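October 24, 2020

So the goal for this weekend was 200 good demonstrations, and as of lunchtime I have 16. Sixteen! In my defense, I threw out a lot of them.

If you missed the August post, I'm collecting examples for a little policy I'm training on pick-and-place with household odds and ends. You hold the grippers in your hands, do the task yourself, and the recordings become the training data. No arm needed until much later, which is great news for my budget and for the downstairs neighbors. I'm calling the project Filum because every folder on my drive needs a name and that one was free.

The task this round is tidying. Small stuff is lying around, there's a shallow box lid, and things need to end up in the lid. I do it sitting on the edge of the bed, because the bed is the only flat surface in the apartment that gets decent sun before noon (my desk is a lost cause, don't ask). The plaid bedspread worried me at first. All that pink and green and orange is a lot for a vision model to chew on! But I've come around to liking it. My first batch back in August was all shot on a plain white table, and the model fell to pieces the second I put a dish towel down.

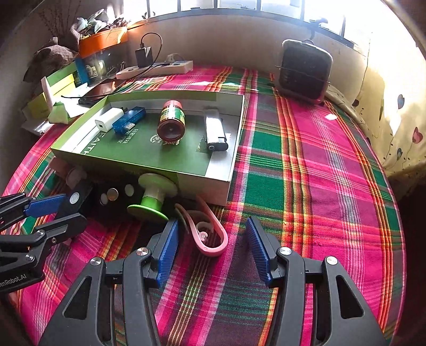

The lighter and the USB stuff are easy, you just close the fingers and go. The little jar is the one that's eating my morning. If it's on its side it wants to roll, and if I chase it, I've got a recording of someone chasing a jar, and I really don't want the policy to learn that. My rule now is that I get 2 tries at a grab. Miss both and the take goes in the trash folder. I know some people keep the fumbles in so the model sees recoveries, and I might do that later, but I'd want to label them properly first and I have zero patience for labeling right now.

The other thing I keep messing up is speed. When I'm fresh I'm way too fast, and by the tenth take I'm slow and dreamy and pausing in midair to think about lunch. I put on the same Owino record for every session and it helps more than it should. One side, then a break, then I check the files before doing anything else. I skipped the check once in August and lost an entire evening to a full memory card.

Still undecided: whether to swap the objects out every ten takes or keep one set going for the whole batch. I've been shuffling positions between takes but keeping the cast the same, and I suspect I'll regret it. There's no shortage of junk to rotate in, I just get lazy about it once the sun moves.

Next up is a second location. Plater, the coffee place on the corner, has lovely dark tables and the staff seem pretty relaxed, so I may go ask if I can take over a corner on a quiet afternoon. First, though, 184 more to go, and the light's good for another hour or so. Back to the jar.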